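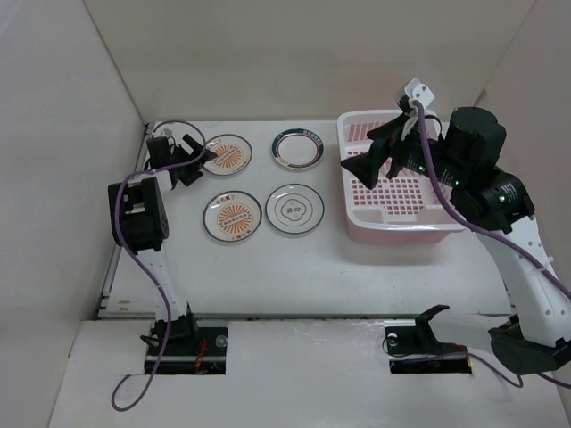

Four small plates and a pink dish rack.

About Flevura

3 min read

Flevura sells secondhand tableware and the plain things that go with it: plates, bowls, cups, dish racks, drying mats and storage crates. We have a store at the front of the building and a sorting room at the back. Most of our stock is small. Side plates, saucers and dessert plates make up the largest part of it, and they are what most customers come in for.

How it started

Merja Laaksonen opened the store with stock bought from a hotel that was closing its breakfast room. There were 411 plates in that first purchase, nearly all white, and she sold them singly from two shelves. People asked for odd ones to replace pieces they had broken at home. That is still a large part of the business. Veronica Tănase joined the following June to run the sorting room, and she became a partner later on.

The store was called Merja's Plates for its first years. We took the name Flevura when we moved to the present building.

What we buy

We buy from households, cafes, canteens and estate sales. Printed plates are welcome, including ones with lettering or a maker's design on the face. Small plates with a colored rim sell well. So do bold patterns, such as an orange sunburst in the middle of a white plate with a dark rim. Plain white centers with a green band are easy to mix with other sets, and customers often take one to go with what they already have.

We do not buy plates with cracks, open chips on the eating edge, or repairs made with glue. Light knife marks are fine and we price for them. We do not buy silver-plated items, crystal or framed pieces.

If you have more than 300 pieces, call before you load the car. We will arrange a time in the morning, before the store opens, and help you unload at the back door.

How plates are handled

Every plate is washed before it goes on sale. After washing, it stands in a rack to drain and is then dried by hand. We use ordinary plastic racks with a perforated floor. Metal racks left gray lines on some of the softer glazes, and we stopped using them.

Once dry, plates are laid out flat and sorted by size first, then by rim, then by pattern. Pairs are kept together. A pair goes out with one price sticker on the back of the lower plate. Singles go to the open shelves along the store window.

Last year we washed and shelved 3,289 pieces. Breakage is written down in the book by the sink.

Our lines

Medell is our name for mixed sets. Each Medell set has four small plates chosen by Veronica, usually two that match and two that don't. They are tied with cotton tape and sold from the table near the register.

Lie is for plain white plates sold in quantity to cafes and community kitchens. Orders start at 12 pieces.

Caneo covers the new goods we carry, mainly dish racks and drainer trays. Colors change with what the supplier has in. Replacement trays can be ordered at the register.

Visiting

The store is open from 10 a.m. to 5 p.m. Parking is behind the building, and the ramp is on the left side of the front door. Please bring your own bags or a box if you can. We have newspaper for wrapping.

Matching requests can be left at the register. Write down the diameter and the color of the rim, and bring the plate in if it isn't too much trouble. We keep requests for a year.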